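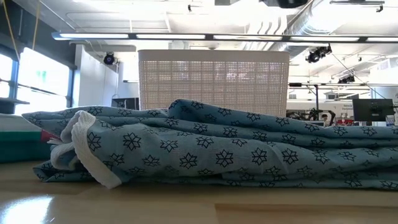
Notebook, February 2024, garment folding, run set 9

Switched the edge detector from the mean-color cue to the trim cue today. Background for whoever reads this next: the old Flostaso segmenter looks for the garment outline and then guesses which corner is the neck. That works on flat cloth. On a gown that is bunched lengthwise the outline says almost nothing, and the dark star print breaks up into blobs wherever the fabric curves over a hump. The white ribbed band at the left end of the gown is a much better anchor. It has a different texture from the body, it contrasts with the blue, and it stays readable even when it loops back on itself.

Procedure. Gown dropped from a fixed height, arms parked, one still from the side camera, detector run on the still, first grasp attempted at the proposed point, result logged. Two hands after that only if the first grasp holds through the lift. 174 drops total, split between the two cues with the same starting heights. Garment reset by hand between drops.

Results, first grasp only:

Trim cue: 90 drops, 74 held on lift.
Outline cue: 84 drops, 37 held on lift.

So 111 held out of 174 overall. I would not quote the overall figure anywhere, it mixes the two methods.

Failures with the trim cue fall into two groups. In 9 cases the band was under the cloth and the detector picked a crease with a bright side. The other 7 were correct detections with a bad approach angle. The planner came in along the band and the fingers slid off. Fix for the second group is easy, rotate the approach to cross the band. Fix for the first is a confidence floor plus a fallback: if no band above the floor, pull the highest fold up to 9 cm, drop, look again. Not implemented yet.

Glare on the tabletop gave two false bands early on, both near the front left corner. Masked that patch in the config. The mask is hard coded and will be wrong if anyone moves the table, so please don't, or re-run the table calibration and tell me.

Kevser Ertürk asked whether this carries over to the teal items. Unknown. Pale trim on a paler body could be a problem too. She has the Keskin texture filter working on her branch and thinks it separates rib from plain weave without using color at all. Worth trying before I tune thresholds any further.

To do:
- merge Kevser's filter, rerun the same 90 stills offline
- approach angle change in the Dododton planner
- log band length in pixels, currently thrown away
- second grasp numbers, target March
- Flineo gripper pads: left pair worn at the tip, swap before the next set and note the drop number

Stills and logs are in the run set 9 folder. Drop 31 has no log entry for grip force, value is in the margin of the paper sheet.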